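Progress report to the Dusell Fund, 15 Apr 2023
Pirnar Early Learning Library

Thank you again for your patience with us over the winter. The foam letter and number blocks are now sorted and in use, and we could not be more pleased with them – the colors alone cheer up the place!

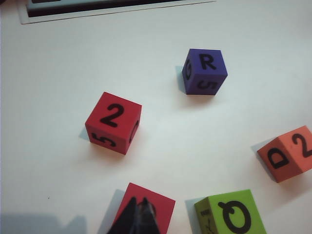
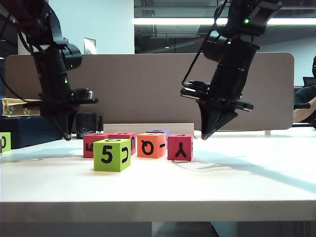 Foam letter and number blocks on the white tabletop.

We have spent $3,221 of the grant so far, and 11 families have signed up to borrow sets. Having numerals and letters on the same block has been handy for mixed ages, though we would still like more vowels. Two sets are waiting on replacements from Slanina, who have been kind about it but slow. The remaining money is set aside for storage bins and the July reading weeks.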